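About Us | Clorkow

Hi, and welcome! I run Clorkow, a small workshop where we try out grippers on soft, floppy, annoying stuff.

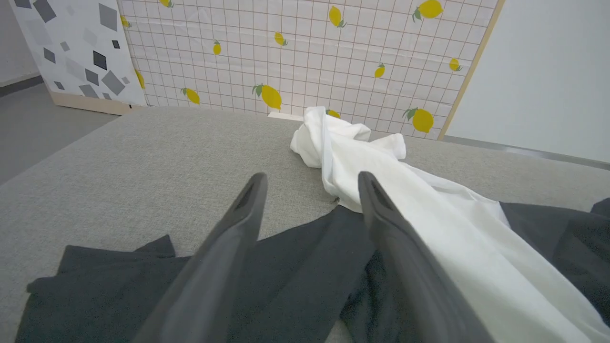

Page 2

I started Clorkow after one too many afternoons reading spec sheets that told me how hard a gripper could squeeze and nothing at all about whether it could pick up a shirt. Cloth is what we do most. A dark cloth with a white one bunched up across it is a pretty normal morning for us, and you'd be amazed how much two plain fingers with rounded tips can teach you about where to grab (and where not to!).

People send us a gripper, an arm, a wrist camera or a controller, and we run it through 100 picks on our own pile of fabrics. Then we swap in a second one and do it all over again, same cloths, same arm. You get the whole log, misses included. I like the misses best, to be fair. Thin white fabric is hard on cameras, and dark fabric is hard in a different way, so we always run both.

Right now I'm comparing 2 finger sets on the Plaris controller, and I keep changing my mind about which one I'd buy. The softer tips are lovely on towels and hopeless on napkins. We're also helping Brotport, a bakery supplier, find something that can lift proofing cloths without dragging them. That one is fun and a bit floury.

Got something you'd like us to wear out? Write to me. Mornings before 10 are best, and I do answer.

Filed under: Who We Are, Grippers & Grasping

Recent from the workshop
- Bodnár fingertips: first week with towels
- Where should a wrist camera go?
- Brotport notes, April

Contact | © Clorkow | Back to top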